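Upstairs room, nearly there

Desks are in, finally. Long white row down the left wall, the light wood one in the middle, round table by the right. Gladys wants that moved closer to the door, we'll see.

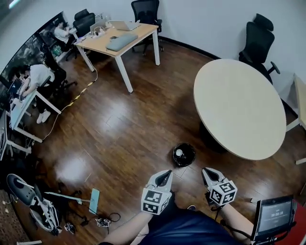

The upstairs room, round table on the right.

Still to do: cable covers, labels, a coat rack. Please dont drag the chairs, the floor marks easy. Room opens to everyone in April, seats 6 for now. Want a desk before then? Tell Leen Karaki, ext. 213.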